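Desk and Mail Services, Lindlow Office

26 October 2019

The Lindlow office of Skudcombe distributes 3,000 printed items a month to its branches. Sorting and desk setting are now shared between 20 staff members and robotic arms. The gallery shows the work at hand.

At the table
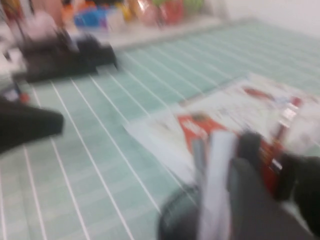

Printed paper at the gripper, over the green work surface.
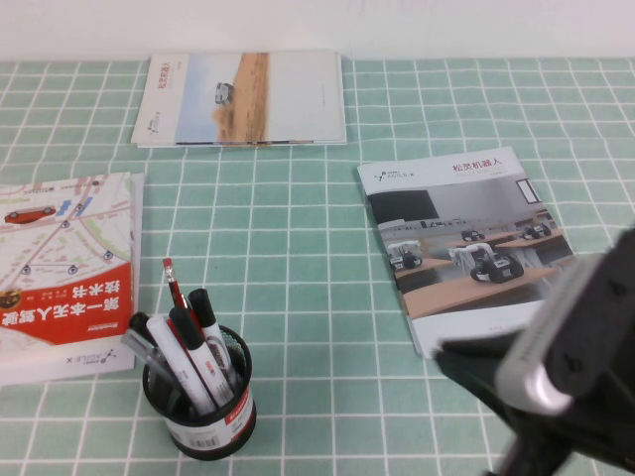
Booklets and a mesh pen holder on the gridded cloth, with the gripper at right.

What changes for staff
No position has been removed. Employees who formerly sorted by hand now check finished sets and answer branch requests - work that had often waited until evening. Each has completed training at the Jusgate center.

Next steps
A second table opens in December. Staff may send comments to the Lindlow front desk.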